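Ticket: samples smell of nothing after a few days, Skekance diffuser box
Status: open, waiting on customer
Category: Scent output / sample storage

Hi all, back again with the same unit as last time (the Skekance, the older one with the screw cap wells). I'm going to put everything in one ticket this time so I don't have to keep pasting things in from email.

Short version: I load a fragrance, it smells great on day one, and by day 5 I'm getting a faint soapy nothing from it. Tried it with three different perfumes. Same result in all of them, so I don't think it's the juice.

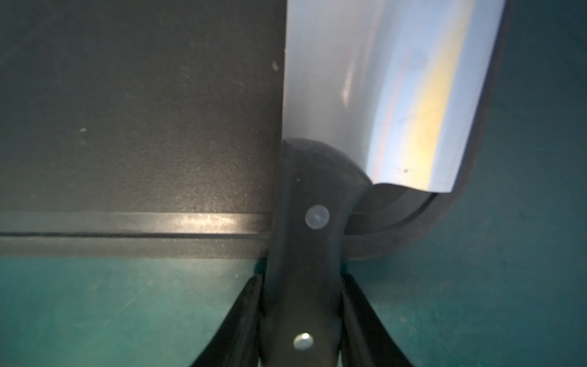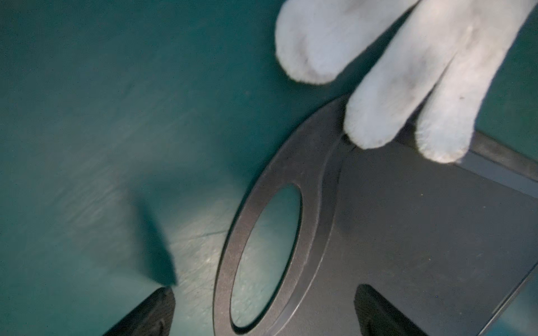 Attachments 1 and 2: dark gray surfaces, close up.

OK so, what I've got loaded. Well one is a violet thing from Dobre that I wear a lot and know inside out. Well two is a big resinous Stodness amber, the kind that normally hangs around on a scarf for a week. Well three is plain cedar oil diluted in alcohol, which I made up myself as a sort of control. If anything should still be there after 5 days it's the amber, and it isn't!

Firmware shows build 713. I did the update from the menu, let it restart, checked again, still 713, so I'm assuming that's the current one. Someone tell me if it isn't.

What I've tried so far, in order:

Wiped the wells out with unscented alcohol and left them open overnight. Helped with an old patchouli ghost that had been bugging me, did nothing for the fading.

Swapped the wicks. I had a pack of the Vodia replacement wicks in the drawer (the thin ones, not the felt ones). Day one was noticeably stronger, which got my hopes up, and then it dropped off exactly like before.

Turned the output down from high to low. My thinking was that maybe I was just burning through the top notes. It lasted a bit longer on low, maybe an extra evening, but it was so quiet to begin with that I'm not sure I'd call that better.

Moved the box out of the bathroom. I know, I know. It's in the hallway now, away from the radiator. No change.

Then the run counter. It said 1,900 when I started paying attention to all this, and after one night with the timer set to "evening only" it said 1,900 plus 163. That seems like a LOT of puffs for one evening? The manual says the counter goes up once per puff but doesn't say what a normal evening looks like. If it's puffing all night when I've told it to stop at ten, that would explain a lot.

Update, same evening

Sat with it after ten with the hallway light off and listened. I could hear it clicking at twenty past ten and again a bit later. So either the timer is off or the clock is. Checked the clock and it's an hour out! It must have been like that since the clocks changed in March. I've fixed it by hand. I'm pretty annoyed with myself but also an extra hour doesn't get you from "gorgeous" to "soap" in 5 days, surely.

Update, next morning

Counter had gone up again overnight. Less than before, but it was still moving when it should have been asleep. I turned it off at the wall and smelled each well with the cap off. The amber is weirdly strong in the well itself. Like, fully there, vanilla and smoke and everything. So the perfume hasn't gone anywhere, it just isn't making it out into the room. The violet I could barely get at all, but my other half walked past and said "ooh, violets" from the doorway, so now I don't trust my own nose on that one.

Which brings me to a slightly embarrassing question. Could this just be me? I've read plenty on the fragrance blogs about getting used to your own scent, and the violet stuff in particular is supposed to switch off on you and come back. But visitors aren't noticing the amber either, and they've got fresh noses. My sister used to complain about that amber from the front gate.

Reply from support (pasted in from email so it's all together)

Thanks for the detailed notes. Please try the following. Run the unit with well two only and the other caps closed. Set the timer to manual, not evening only. Check that the cap seal on each well is seated flat, as a lifted seal lets air in at the side and the fan will pull from there first. Note the counter before and after one hour and send us both readings.

My reply

Done most of that. The seal on well two was lifted on one side, just a tiny bit, I would never have spotted it if you hadn't said. Pressed it back down. I ran it for an hour on manual with only the amber and I could smell it from the kitchen, which hasn't happened in ages. Very happy about that!

I forgot to write down the first counter reading, sorry. I'll do the hour again tonight and send both.

Things still open from my side:

Why the counter keeps moving after the timer is meant to have stopped, even with the clock right.

Whether the Vodia wicks are OK in this model or if they're too thin and I should go back to the felt.

Whether I can buy the seals separately. The one on well three looks a bit tired too and I'd sooner replace the lot in one go.

Please don't close this yet, I want to get past day 5 with the amber before I say it's sorted. I've topped up the well and left the violet out for now to give my nose a rest.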